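Sausage on a pale plate: notes on portioning and dish size

I have been reworking how I lay out small tasting plates, mainly to stop myself reaching for the big dinner set every time. The change is simple. One item per plate, one bowl for the sauce or mash, one scraper kept in the bowl, and nothing else on the brown table until both are dealt with.

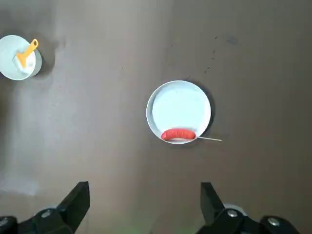
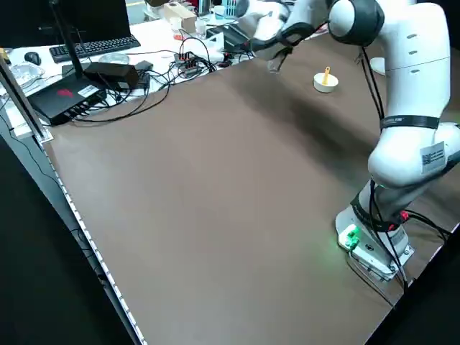 The bowl matters more than the plate. A small one with a raised rim will hold a scraper at a steep angle, so the handle stays clean and can be picked up without touching the contents. In a wide, shallow dish the same scraper lies flat and slides. I tested five bowls from the cupboard and kept two. The Trondau one has the steeper wall and is the better of the pair, though it chips.

For the plate, a low rim is enough. A sausage rolls until it meets the edge and then stops. A flat board with no rim will not do this, and I have the stain on the rug to show for it. Diameter is less critical than I expected. Anything that leaves a finger's width at each end of the sausage is fine, and going larger only makes the portion look mean.

Chiyo Hirose wrote to ask whether white is necessary. It isn't, but it makes checking easier. Grease, crumbs and dried mustard all show on white and mostly disappear on the speckled Grisotden ware I used until June. I went back over the Grisotden plates under a desk lamp and rewashed 14 of them.

Scrapers next. I prefer one with a hole in the handle so it can hang on the rail after washing. Flexible blades follow the curve of a bowl and leave very little behind. Stiff ones leave a ring at the base, which then needs a spoon. Colour is a matter of taste, but a bright handle is quicker to find in a full drawer.

Washing order: scraper, bowl, plate. The plate carries the most fat and goes last, otherwise the water is spoiled for the other two. Water temperature as hot as gloves allow. Air dry on edge. I leave plates overnight and put them away before breakfast.

Storage is still unresolved. The 36 cm shelf takes the plates in one stack but the bowls will not nest, owing to the rims. Chaimae Lamrani suggests the Brekovness wire riser, which would give a second level above the stack. I will measure the clearance on Saturday and order one if the cupboard door still closes.

Contact | Copyright, all text and photographs | Back to top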